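Cluvside Blocks: data card

Version date: January 25, 2023
Maintained by: Selim Gündoğdu

1. Contents

Cluvside Blocks covers one tabletop activity: small wooden cubes lie loose on a sheet of cardboard and are stacked into a tower. The release has 344 sequences. Of these, 152 end with a finished tower and the remainder are partial or abandoned. Still images are included for each sequence.

2. Objects

The cubes are pale, unpainted wood. They carry no letters, numbers or printed marks, and they should be treated as interchangeable. Labels therefore refer to position at the start of a sequence and not to the identity of a cube.
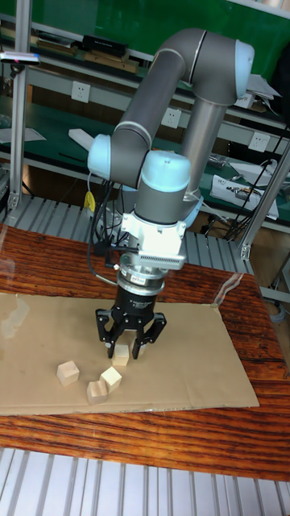
Fig. 1. Unpainted cubes on the cardboard, one held between the fingertips.

Edges are slightly soft. Grain direction was not recorded. Cubes from the earlier Tikkanen set are excluded because their size differs.

3. Surface

The table is wooden. A tan cardboard sheet lies on it and marks the working area. The sheet was not replaced between sequences, so creases stay in place and can be used for coarse alignment. Do not rely on the sheet edge, which may fall outside the image.

4. Starting layouts

Cubes start scattered. Spacing is uneven and contact between neighbors is allowed. Layouts with touching cubes have the flag "contact" in layout.csv.
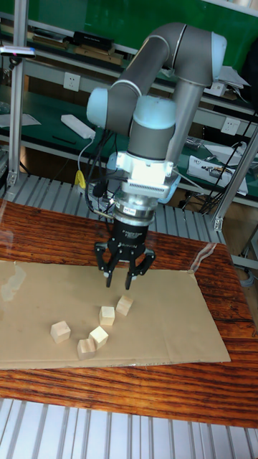 Fig. 2. Scattered layout, five cubes, two of them touching.

5. Stacking

A tower grows one cube at a time. Offsets between levels are left as they fall; no straightening step follows a placement. A level counts as placed when the cube stays put for 7 consecutive samples after release.

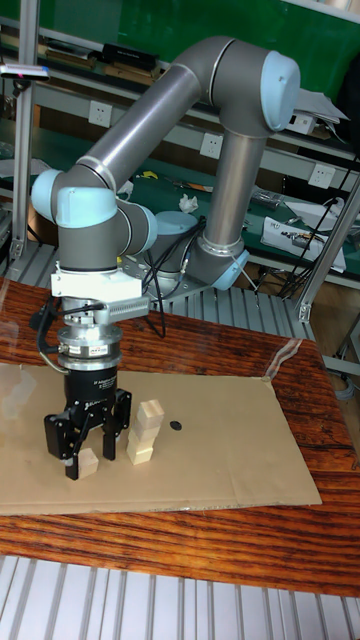

Towers that lean but stand are kept and labeled "standing". Towers that fall are labeled "fallen" at the first sample where any cube leaves its level. Relabeling in December merged the old "leaning" class into "standing".

6. Known issues

Shadows on the cube sides can be mistaken for gaps between levels. Cube rotation is given to the nearest quarter turn, so a top cube set at an angle has a coarse value.
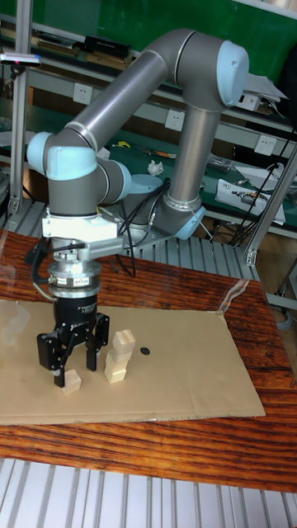
Urov: the quarter-turn rounding makes the offset column hard to use for the top level. Could the raw angle be added in the next version, even if only for the finished towers?

Raw angles are planned as a separate file. Open requests are tracked under the project name Cekell.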